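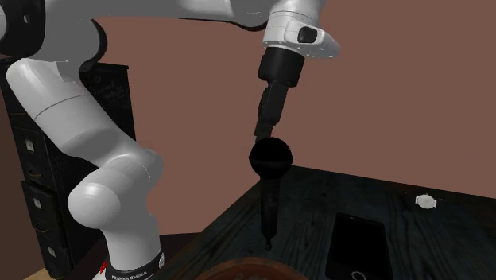 **Call for participants: open day at the Ukano robot laboratory, Szalai building**

We are looking for 30 people who would like to spend one morning or one afternoon with us in May, during our open day. You do not need any technical education. You need two hands, some patience, and the wish to teach a robot arm how to handle things which people have at home.

Ukano is a small research group inside the company Vastel. Since two years we study how a person without training can guide a robot arm on a computer, in a simulated room, before the same work is tried with a real arm. Until now the persons who guided the arm were mostly our own colleagues. They know the program too well, and they make the same movements again and again. We need people who will do it in a different way.

**What you will do**

After you arrive, Zsófia Borbély will meet you at the entrance and bring you to the demonstration room on the second floor. First there is a short demonstration, where she guides the simulated arm herself and explains each step. You can ask questions at any moment, also the very simple ones.

Then you sit at one of our stations. On the screen you have a Franka Emika arm beside a dark table, and you move it with a hand controller. The tasks are written on cards, one task on each card, for example:

- pick up the microphone and put it down in the bowl
- bring the hair dryer closer to the middle of the table
- lift a small object and hold it still until the signal

The objects are not in the same place for every task, so please look at the table before you begin. If an object falls, this is not a problem. You press the blue key and the task starts again. We keep the failed tries also, they are useful for us.
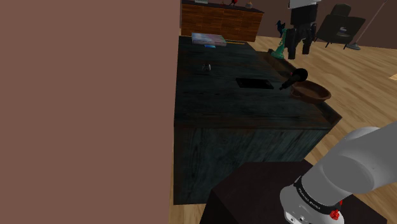

Each station gives you more than one view of the same room, and you may change between them as often as you like. Some participants in our earlier tests stayed with one view the whole time, others changed constantly. We have no preference. Please choose what is comfortable for your eyes.

One session takes half a day, with a coffee break in the middle. After the last task you fill in a questionnaire of two pages, and Ignacio Pereyra will show to everybody who wants to stay how the recorded movements are used in our training program. Until today we have 473 recorded sessions, and we would like to reach 530 by the end of May.

**Who can take part**

You can apply if you:

- are 18 years or older
- can read short instructions in English
- can sit in front of a screen for half a day, with pauses
- have not worked with robot arms as your profession

Left-handed persons are very welcome, we have had too few of them. If you wear glasses, please bring them. If you become dizzy easily from computer games, write this in your application and we will give you a station with a slower camera movement.

**What we offer**

Lunch is included for both groups: the morning group eats after the session, and the afternoon group eats before. We pay your local transport if you bring the ticket. You will also receive a voucher for the Wulell bookshop on the ground floor of our building. Family members can visit the open part of the day without registration, but they can't sit at the stations.

We record the movements of the controller and your answers in the questionnaire. We do not record your face or your voice. The consent form will be sent to you before the visit, so that you can read it at home. You can stop at any time, and you keep the voucher in this case too.

**How to apply**

Please write a short message to Judit Kocsis at the Ukano office. Tell us your name, your age, if you prefer morning or afternoon, and which hand you write with. A CV is not necessary. Our last call was sent to 700 addresses and the answers came quickly, so we ask you not to wait until the final day.

Applications are open until March 31, 2019. Everybody will receive an answer, also those for whom we don't have a place this time. If you agree, we keep your address for the next call.

The demonstration room can be reached by elevator. For questions about access, food or the consent form, please ask for Perihan Kahraman at the reception of the Szalai building.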